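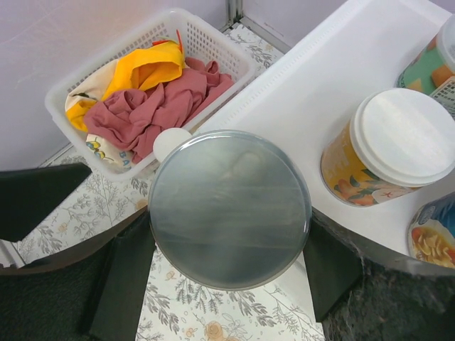
Should the grasp check live in the planner or in the controller?

In the controller. The planner should read the result and do nothing else with it.

I had it the other way round until May, and moving it took up most of my spare evenings over the summer. Enikő Vincze asked me to write down what changed so she could do the same on her own setup, and it got too long for an email.

The old arrangement went like this. The planner (I use Osivix, an old version with some local patches) sent a close command, waited for the gripper to report that it had stopped, then asked the perception node whether there was an object between the fingers. If the answer came back true, it planned the lift. If it came back false, it opened, backed off and tried again. All of that sat in one long function called do_pick, which I was quite proud of when I wrote it.

The trouble was timing. The gripper reports its position at 100 Hz and the camera node is much slower. By the time perception had given an opinion, the planner was working from a gripper width that was already old, and every so often the two referred to different moments. The log would say the fingers were closed on something while the mask came from before they got there. I would then spend an evening looking for a bug in the segmentation that wasn't in the segmentation.

Now the controller keeps a small state of its own: open, closing, holding, slipped, closed empty. It works this out from finger width, finger speed and motor current. Perception feeds in as a fourth input with a timestamp, and if the timestamp is older than the last finger movement the controller ignores it. The planner sees the state and the time it last changed.

Cans were what pushed me into it. Looking down on one from the wrist camera, you get a plain metal disc with a bright rim and a fair bit of reflection, and the sides are hidden underneath. There is no label to match against. The model that does perfectly well on a printed side has very little to go on from above. The glints also shift as the wrist turns, so a mask that was a neat circle a moment ago can grow a bite out of one edge. I tried smoothing the mask over time, which made it look better on screen and made the decisions later, so I took it out again.

The fingers are in the same image too, and they are black, and the mask sometimes ran on into them. I fixed that by rendering the gripper from its known joint position and subtracting it before the segmentation runs. It is a dull bit of code and it has been the most useful thing in the whole package. If you do only one part of this, do that.

The background has also been a nuisance. I keep a flowery sheet under everything, and the leaves and roses used to come up as low-confidence objects. So did folded cloth in the basket. I considered a plain sheet and decided against it, as I want the thing to work on an ordinary table in the end. What I did instead was restrict the "is there something held" question to a small region between the finger pads, worked out from the current finger width. A rose at the bottom of the image can be called whatever the model likes, the grasp check won't ask about it.

A few notes for Enikő, in no useful order.

Finger width on its own is not enough. A can and a handful of cloth may stop the fingers at similar widths. Current helps here. With cloth it climbs slowly, with a can it jumps. I look at the slope over the last few samples and I don't try to be clever about it.

Do not set the closed-empty threshold at zero. Mine never quite gets to zero, and for a while every missed grasp was reported as holding something extremely thin.

Keep the planner's retry count in the planner. I put it in the controller at first along with everything else and regretted it within a day. The controller has no business knowing how many times you have tried.

Collision geometry needs updating when the state changes to holding, and at no other time. I used to attach the object to the gripper in the planning scene as soon as the close command went out. With other cans standing near the basket, the planner would decide that the attached can was already touching one of them and refuse to move at all. If you attach on the state change, using the pose at that moment, this mostly goes away. I still pad the neighbours slightly. Too much padding and you are back to the arm refusing to move.

Log the state transitions and leave the raw samples out of the main log. I have a separate file for those. When I went back over the old logs, 3,479 lines of one run were gripper positions and the thing I wanted was a single line near the end.

I did compare this against the grasp monitor in Gustano before writing my own. It does more or less the same job and has a nicer interface, but it wants to own the gripper connection, and mine is already owned by the Hutapea driver. I couldn't find a tidy way to share it. If you are starting fresh then look at Gustano first.

As for whether it is any better, I replayed 59 recorded grasps through both versions. The old one disagreed with my own labels on more of them than I would like to print, and the new one got 3 wrong. Two of those were slips where the can tilted without the width changing, and I don't think the present inputs can catch that at all. The other was a labelling mistake of mine, which I have left in the set for now so the numbers stay comparable with the older ones.

Tilt is next. The rim ought to be good for it. A circle seen at an angle turns into an ellipse, and fitting one is cheap. The reflection is going to make the edge noisy on one side, so I will probably fit only the part of the rim nearest the fingers, where the black gives some contrast. I have a branch where this runs offline on saved images. It isn't wired into the controller yet and I'd rather get the timestamps right before it is.

The config file format changed along the way. The old keys for grasp_timeout and empty_width are read but print a warning. If you use my Prutivent launch files you will need to change the node name as well, it is grip_state now and the old one will fail without saying much.

Posted 30 November 2022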